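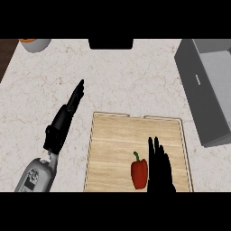 The January planning meeting for Candlemas at Skurside Chapel opened at 7:30 with Manaia Pryor in the chair and Mark Anthony Marquez taking these notes. It was a full room and a happy one, with several people who had never come to a planning meeting before (welcome, all of you!). Manaia began with the reading from Luke, Simeon and Anna in the temple, and we kept a short silence. She then asked every household to bring one dish for the candle table, to hold sand for the tapers. A round white bowl like the one on the marble countertop at the top of these minutes would do beautifully, and so would anything else that is deep enough and won't be missed for a week.

Present: as per the sign-in sheet. Apologies: the Villanueva family, Pastor Miller.

Last meeting
Notes from the Advent review were read and approved. One correction – the carol evening was led by the Kondport choir alone, and the earlier notes gave half the credit to us. They were wonderful and we are glad to put it right.

The procession
Long discussion, all of it good. We will gather outside the north door at dusk on the Sunday, light the candles there, and walk in together singing the Nunc Dimittis. Last year we lit them inside and the effect was rather lost, so there was warm agreement on starting outdoors. If it rains we gather in the porch and go in by twos. Children under 8 will carry the battery candles. Manaia has asked the older ones to walk at the front this time, and they are thrilled.

Mark Anthony asked if we could go once around the outside of the building first. Agreed, provided the side path has been gritted. Wheelchair users and anyone who prefers a shorter walk can join at the west door and will be given their candles there.

Candles
We used 127 hand candles last year and ran short. It was agreed to order three boxes more than last time, with the paper drip guards already fitted. Fitting them by hand on the night took forever! The 24 altar candles for the coming year will be blessed at the same service, and people are invited to bring candles from home as well. Please put your name on the bottom of yours with tape.

Music
The Kondport choir has said yes again. They would like to rehearse with our singers in the chapel at 2 on the afternoon of the service. Anyone who can hold a tune is welcome, and so are those who only think they can. The responses will be sung to the simple setting we learned in the fall. Sheets to be printed in large type.

Supper
Pancakes, as is our custom, with soup first. Around half of those at the service stayed to eat last year and Manaia would love to see more. The Villanueva family sent word that they will bring tamales, and this was greeted with applause. A vegetarian soup and a chicken soup are both promised. Still needed: syrup, lemons, butter, and two more griddles.

Taking down the crib
The crib stays up until after the service, when the children will help wrap the figures. One of the shepherds needs his crook glued. Mark Anthony to do this.

Any other business
Pastor Miller has offered a short talk on Simeon's song on the Wednesday evening before the feast, open to everyone, with coffee. Accepted with thanks.

A request was made for the readings to be given in Spanish as well as English. Agreed at once. Readers should speak to Manaia.

Closed with the Grace at 8:50. Next meeting in the chapel hall, same time, when we start on Lent.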